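From: Corina Avram
To: lordale-robotics
Subject: Re: [lordale-robotics] drawer pull, which notch shape before we cut wood

On 5th March, Vernon Fortin wrote:
> I have the bench booked at Lordale and a board from Després set aside for
> the drawer box. Before I cut anything I'd like to know what the pull should
> look like. You said a curved notch in the top edge of the drawer front. I
> can do that with the jigsaw and a drum sander. How deep, though? And does
> the top of the cabinet need to overhang? Herman thinks a knob would be
> easier on the gripper and I tend to agree.
>
> Also, is the round table staying? I can bring the square one back from
> storage if it's in the way.
>
> Vernon

Vernon,

Don't cut yet. I've been running the drawer task in simulation and there are a few things that will change your drawing.

The model is a cube cabinet with two drawers, one over the other, no knobs, set on a round table with a cloth on it. I kept the walls and carpet from the room file Isabelle made. They make no difference to the result but they slow the rendering down, so I'll probably drop them for the long runs. The arm stands at the left side of the table and comes in over the front of the cabinet.

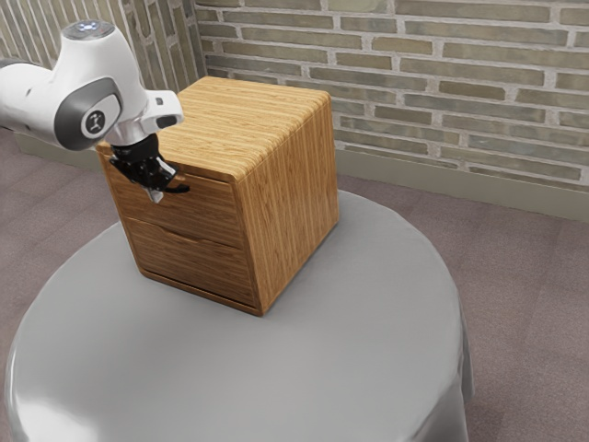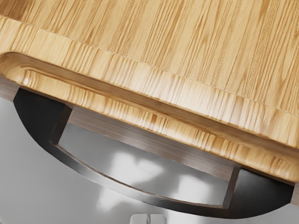
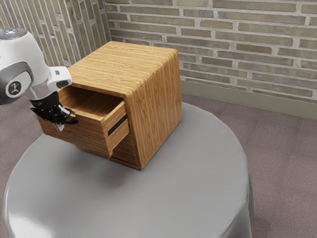 Sim renders: upper drawer closed with the fingers at the notch, a close view of a finger against the wood, and a drawer partly open.

On depth: the shallow notch works when the fingers come in square to the drawer front. If the wrist is turned a little, the tips slide along the top edge and come off. I did 100 runs with the notch as drawn and 47 of them slipped before the drawer was clear of the cabinet. Making it deeper should help, but I haven't run that yet. Please leave enough wood at the top of the drawer front that we can take more off later.

On the overhang: no. The top should end flush with the drawer fronts. There is a white block on the side of the wrist that comes very close to the top front edge when the gripper is down at the upper drawer. In the version with a lip it hit on nearly every approach and the planner gave up. A rounded edge on the top is fine and I'd keep it.

On the knob: Herman is right that it is easier to grab, and if we only wanted the drawer to open I'd say go ahead. Thérèse wants to use the same cabinet for the September open day with kids pulling on it too, and a knob sticking out at that height will get broken. I'd rather sort out the notch.

One more thing I got wrong the first time. I had the drawer sliding with almost no friction, and it behaved well because of that. A wood drawer in a wood case will not be like that, at least until it's waxed. When you have the box together, could you hang the luggage scale off the front and tell me what it takes to start it moving? I'll put that number in and rerun everything. The file is in the shared folder under Zakia, which is also the name of the launch script. Use revision 189 or later. The earlier ones have the lower drawer joined to the case by mistake and it will not move whatever you do.

The round table can stay. The arm reaches both drawers with the cabinet set toward the back half of the top, and I like having the open cloth in front for putting things down when we get to the next part - taking objects out. For the real one I would clamp or screw the cabinet down, though. In the sim I fixed it to the table, and on a loose cloth it would drag.

I'll have the deeper notch done by the time you are back on the bench. If you need to cut something before then, the case and the lower drawer are safe.

Corina

--
lordale-robotics mailing list
Reply to the list for build questions. Bench bookings go to Isabelle Paquette.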